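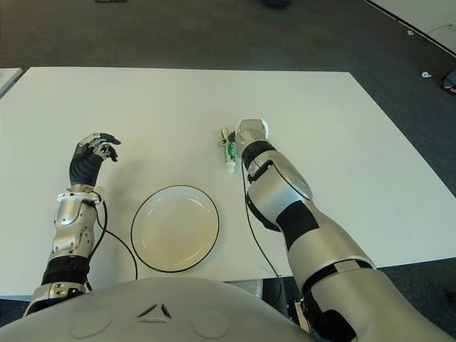

**What is toothpaste made of?**

Toothpaste is a mixture of very fine powder, water, a liquid that keeps it moist, a thickener, a small amount of foaming agent, flavouring and, in most kinds, fluoride. It is classed as a paste because it is part solid and part liquid.

## Why a paste stays where you put it

Water poured on a plate spreads out until it reaches the rim. A stripe of toothpaste on the same plate keeps its shape. Both contain liquid, so the difference must come from what else is in the mixture.

The powder in toothpaste is made of tiny solid grains, which are packed close together with liquid filling the gaps between them. The thickener is made of very long molecules that tangle and hold the liquid in place. When nothing pushes on the mixture, the grains and the tangles stay still. When you squeeze, they slide past one another and the paste flows. Once it has left the tube and the squeezing stops, it becomes stiff again.

Scientists call the push needed to start the flow the *yield stress*. Ketchup has one too. Water does not, and neither does cooking oil.

## What each part does

| Part | Job |
|---|---|
| Fine powder (the abrasive) | Rubs away the sticky layer on teeth |
| Water | Lets the other parts mix |
| Moisture keeper (the humectant) | Stops the paste drying out |
| Thickener | Stops the liquid separating from the powder |
| Foaming agent | Helps spread the paste round the mouth |
| Fluoride | Makes the outside of the tooth harder to damage |
| Flavouring | Gives the taste, often mint |

The sticky layer is called *plaque*. It contains bacteria, which feed on sugar from food and make acid. Acid takes minerals out of the hard outer coat of the tooth, the *enamel*. Fluoride helps minerals go back in.

The abrasive has to be chosen with care. It must be hard enough to remove plaque, but it must not scratch the enamel. Sand would clean a tooth and also wear it away.

## Tubes and packets

Paste and powder need different packaging. A tube suits a paste because it opens at one narrow end and can be pressed anywhere along its length. The cap keeps air out. If it is left off, water escapes from the paste near the opening and a hard plug forms there.

Many other things in the house come in soft plastic packaging, which bends and creases when it is held.

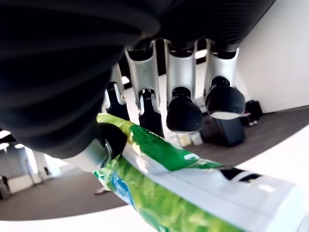
Thin plastic film is light and takes up little space once it is empty. It is also good at keeping damp out, and a dry powder that takes in damp will form lumps. Some films are made of several layers stuck together, each with its own job – one for strength, one to block air, one to carry the printing. Layers like these are difficult to separate, so this kind of packaging is often harder to recycle than a glass jar.

## Try it: comparing how things flow

You will need an old plate, a teaspoon, a little toothpaste, a little ketchup and some water. Ask an adult before you start, and do not eat anything you have used.

1. Put a small blob of each on the plate, well apart.
2. Look at the shapes from the side.
3. Tilt the plate slowly. Note which one moves first.
4. Lay the plate flat again. Press the back of the spoon on the toothpaste, then lift it. Note whether the mark stays.

The liquid with no yield stress will move at the smallest tilt. Wash the plate twice, as mint flavouring tends to stay behind.

## Words used on this page

**Abrasive** – a material that rubs or scrapes.
**Enamel** – the hard outer coat of a tooth.
**Humectant** – a material that holds on to water.
**Yield stress** – the push needed to make a paste start to flow.

*Destdale Science Pages, sheet 2. Last checked Oct 11, 2026. The next sheet, on soap, is due in December.*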